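WHAT DOES A KITCHEN SCALE DO?
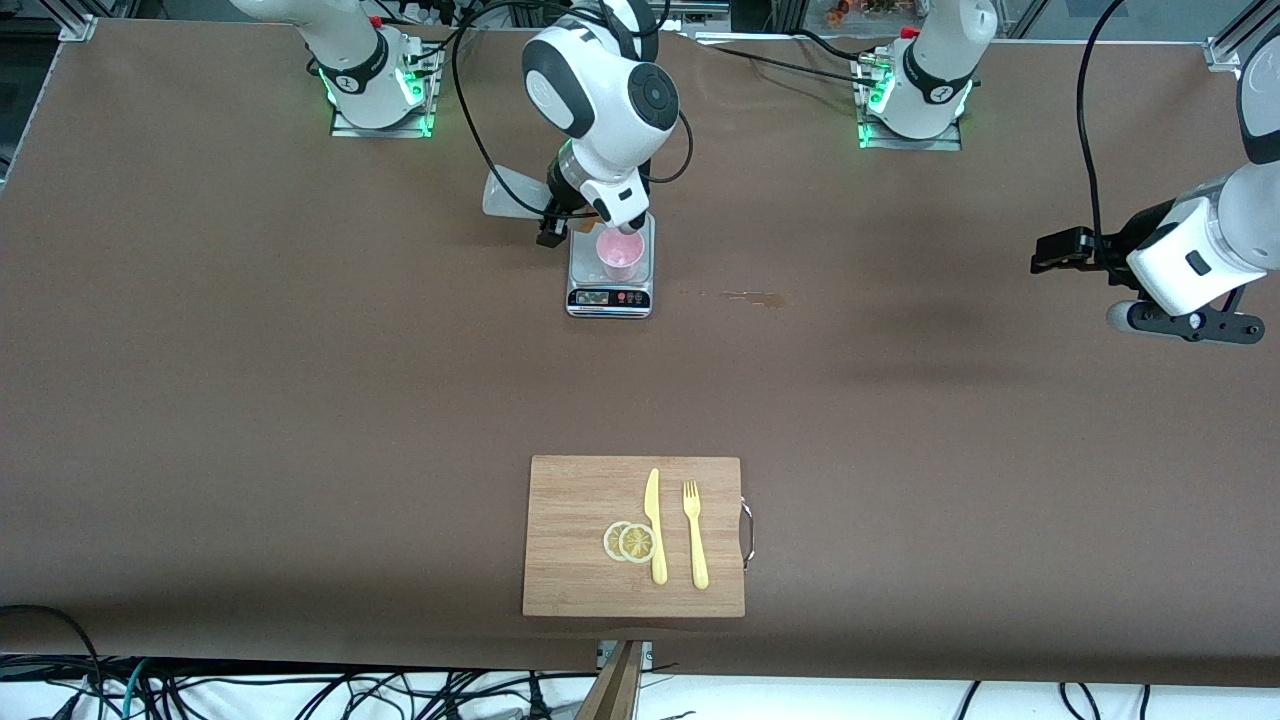
Zernura Kids, Issue 20, page 7

Ever poured too much milk on your cereal? Same. Pouring is tricky. A scale helps.

A scale tells you how heavy something is. Put a thing on the flat part on top (the platform). Look at the numbers. Done!

The one in our picture has a silver platform, with the digital numbers along the front edge. There's a pink cup on it, a short wide one. The bottle is tipped over on its side, just above.

So how does it know? Inside most digital scales is a little piece of metal that bends when you push down. Only a teeny bit, way too small to see. The scale measures the bend and turns it into a number. Heavier thing, bigger bend, bigger number.

But wait, what about the cup? The cup weighs something too! You only want to know about the water. That's what the TARE button is for (say it like "tair"). Put your empty cup on, press tare, and the scale goes back to zero. Now it only weighs what you pour in.

Grams are the little units. A kilogram is 1000 of them. And a neat thing about water: 1 millilitre weighs very close to 1 gram. So 300 grams of water is 300 millilitres. No measuring jug needed. Oil is lighter then water, and honey is a lot heavier, so the trick dosen't work for those.

TRY IT AT HOME

You need: a kitchen scale, a cup, a bottle of water, some paper to cover the table. Brown paper is good. Spills happen, lots of them.

Cup on the scale. Press tare.
Pick a number. Try 20 grams first.
Pour slowly. Stop when you think you're close.
Check the number. Over or under?
Tip it out and have another go. Let a friend try.

Harder: cover the numbers with your hand, pour, then peek.

Keep the scale flat and don't lean on the table, the numbers jump around. Wipe it with a damp cloth after. Never put it in the sink!

Word to know: TARE, the weight of the empty container.

Sachiko Yoshida

Next issue out in April: why does ice float?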